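4. Getting the Uda through its first month

4.1 Before you fill anything

The Uda self-watering insert holds enough for a fortnight, or three days if you leave it in a north-facing window in August with the heater going. Choose the spot first. A full insert is heavier than it looks, and it slops.

1. Push the wick up through the base until 32 mm shows on the soil side. The wick is the grey one. The white cord is packing string, and it has been planted by better people than you.

2. Settle the plant in, firm the mix around the roots and stop there. Potting mix packed like a driveway won't draw water.

3. Water once from the top, by hand, the old way. The wick needs a damp start.

4. Pour 300 mL into the filler tube. The float should rise to the lower line. If it doesn't, tap the tube. If it still doesn't, see 4.3.

CAUTION: Don't fill past the upper line. The overflow hole works perfectly and is aimed at your furniture.

5. Give strappy plants elbow room on all sides. Leaves pressed against a wall go brown at the tips, and then we get emails. Timber tabletops want a saucer or cork mat underneath, whatever the seller told you about the finish.

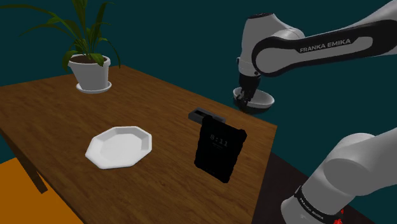 4.2 Feeding

Use liquid feed at half the strength on the bottle. Zillano granules are fine on top of the soil but must never go down the filler tube, where they set like grout. Nimal Nanayakkara in our repairs room keeps a chisel for this.

NOTE: The float is slow to respond below 36 mL. A reading of empty means nearly empty. Please don't top up hourly.

4.3 Float stuck

Lift out the tube, rinse it under the tap and refit it with the notch facing the rim. It will go in the other way if you push hard enough. Don't push hard enough.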